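Left jaw again

Monday, October 28, 2024. Night sheet, cell 2, Nikholm side.

Left jaw closing late. Not much, a hair. Enough that the glass knows before you do.

I'd come on at the end of somebody else's day, coat still on, and the day sheet just said "jaw ok??" with two question marks. So. Power down the jaws, keep the arm up. Wipe the pads. Check the screw, check the other screw. Cable had slack where there shouldnt be slack, I took it up and tied it and then didn't like the tie and cut it off and did it over.

The Bastos book says regrease at 3,000 cycles. We were past that, we're always past that. Grease was on order from Trususora and had been since January. I used what was left in the lid, got it out with a match.

Then home the jaws. Open, close, open. Listen. There's a click you want and a click you don't.

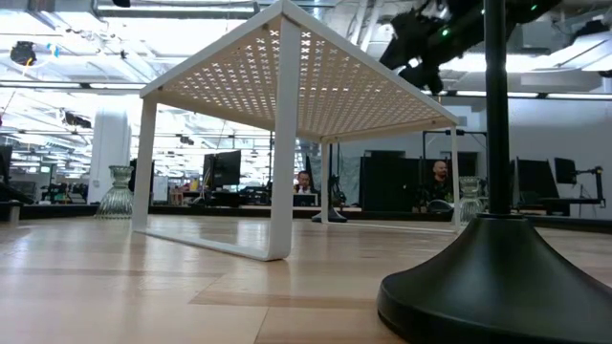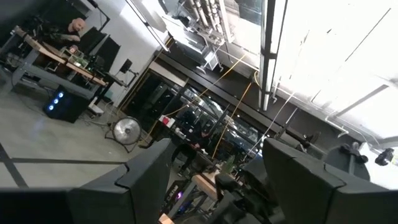
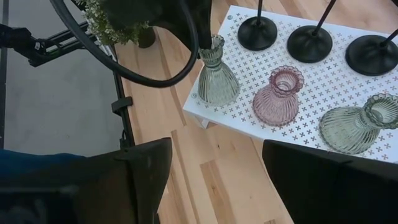 Glass is a rotten thing to test on, go get the foam blocks, Buvine said over the headset, and had I zeroed the wrist first or only the jaws.

Only the jaws.

Then zero the wrist. You always do the jaws and think you're done, and then it's me at six in the morning with a drift I can't find.

I said the drift was in the offset, old offset, someone had typed it in by hand. Silence on the headset. Typing. A chair.

Read it to me, Buvine said.

I read it. Two digits swapped. Had been like that for weeks maybe, the whole cell leaning a little to one side and all of us greasing it for that.

Fixed the number. Zeroed the wrist, then the jaws, then the wrist agian for spite. Crossed out the question marks on the day sheet and wrote the right offset under them, big.

Went to find the foam blocks.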